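Lay Out the Table Before You Buy the Shelves

By Celeste Navarrete
10 September 2021

Most advice on small-item storage begins with the container. Measure the cupboard, buy the bins, fill the bins. I think the order is wrong, and the error is expensive. The first purchase should be a roll of brown paper and a roll of tape.

The method is old and needs little explanation. Cover a large table with paper. Run strips of tape across it in both directions until the surface is divided into cells. Each cell stands for one storage location. Place the objects in the cells, leave them there for a working week, and move whatever gets in the way. Only then measure.

I used this in June for the shared kitchen at Torkside, which held 257 loose pieces of tableware and had shelving specified by Fusteck at a uniform depth. The shelving was well made. It was also wrong for 40 of the bowls, which could be stored only by stacking them higher than a short person could lift down safely. A paper grid would have shown this in an afternoon, at the price of the tape.

Sombat Sitthichai, who fitted out the kitchen at Grirkgate, objects that a flat grid ignores height. He is correct. A cell records footprint and nothing else, and a stack of six plates occupies the same area as one. My answer is to write the stack height on the paper in pencil. He considers this a patch on a poor model and prefers a drawing. I have seen his drawings. They are accurate to the millimeter and they assume that every cup is put back upright.

Cups are not put back upright. They are set down on their sides, near lines, across lines, and close to whatever was handled last. A drawing has no place for this. A taped table does, and any allowance for clearance should be taken from it.

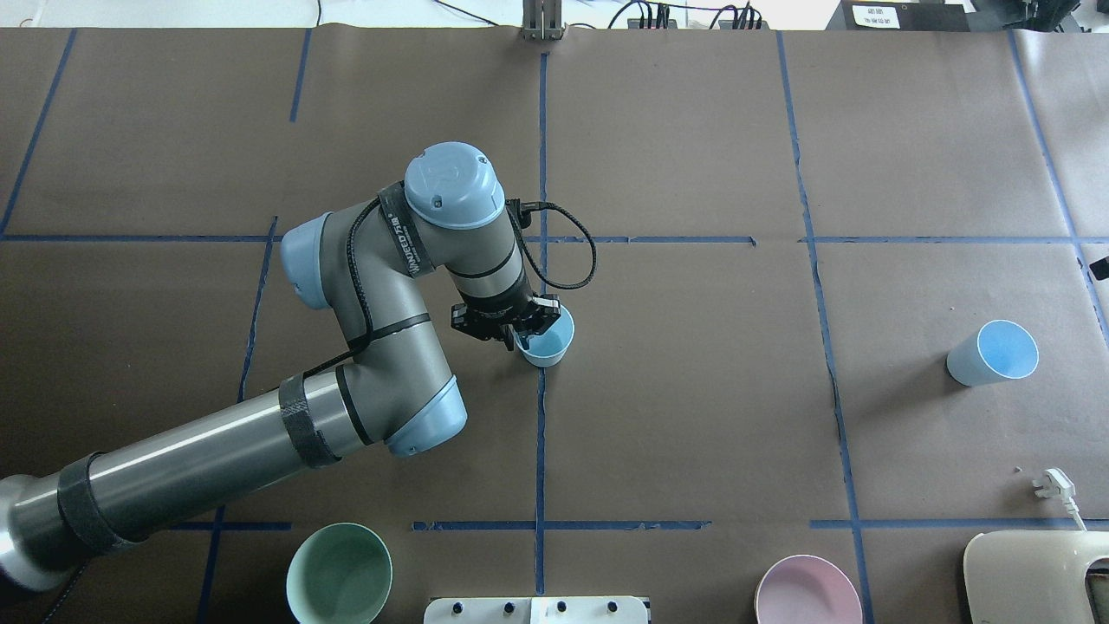
Cups and bowls on a taped paper grid, one cup on its side.

The second objection concerns precision. Tape laid by hand wanders, and paper creases. I do not think it matters. A cell that varies slightly in width is adequate for deciding whether a bowl and a cup can share it. Anyone who needs a tighter tolerance than that is designing a tray insert and should use a ruler.

I would set two conditions. Use low-tack tape if the table has a finish worth keeping, and use the real tableware, including the odd sizes. Kaewkla ran its trial with 27 matching cups borrowed from a cupboard upstairs, then ordered dividers that fit those cups and very little else. The dividers are still in their boxes.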